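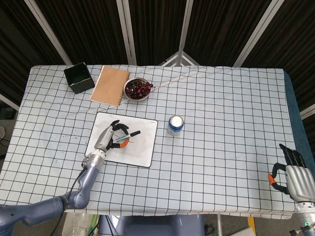

Homeowners are often advised to inspect their attic insulation once a year, yet very few records of such inspections are ever kept. When the present house on Lerero Street was purchased, the previous owners could supply receipts for the furnace and the water heater but nothing whatsoever concerning the attic. It is therefore recommended that every household begin a written log. A plain spiral-bound notebook with a brown cover is entirely adequate for the purpose, and a small open box kept beside it will hold receipts and product labels until they can be copied in.

Posted in February by the site author
3 comments | 10 shares

The first entry should state the floor area of the attic. In this house the figure is 1,138 square feet, measured between the outer walls and excluding the portion above the garage. The second entry should state the type of insulation and its depth, taken at several points with an ordinary ruler. Depth is seldom even. Near the hatch, where people have stepped and stored boxes over the years, the material is frequently pressed flat and will no longer perform as it should.

Air leaks must be addressed before any new insulation is added. Gaps around plumbing pipes and electrical wiring should be closed with a suitable sealant. Wider openings around a chimney or metal flue require sheet metal and a sealant rated for high temperatures; ordinary foam must not be used there. The attic hatch should receive a strip of weatherstripping on all sides. In our own case the hatch was the largest single source of drafts, and the upstairs hallway has been noticeably more comfortable following its repair.

Attention must also be given to the vents at the eaves. Loose insulation tends to slide toward the edge of the roof and cover them, and moisture then collects on the underside of the roof boards. Baffles should be installed between the rafters before additional material is put down. A budget of 500 dollars was set aside for sealing and baffles combined, and it was sufficient.

Persons entering the attic should wear a dust mask, gloves and long sleeves, and should step only on the joists or on boards laid across them. Early morning is the preferred time in warm weather. Any insulation that resembles gray or brown pebbles should be left undisturbed until it has been tested by a qualified laboratory.

A further entry on the garage ceiling will be published when that work is complete.

Recent posts
Replacing a Cracked Basement Window
Storm Doors: Measuring the Opening
When to Reseal a Concrete Driveway
Quiet Bathroom Fans and Where They Should Vent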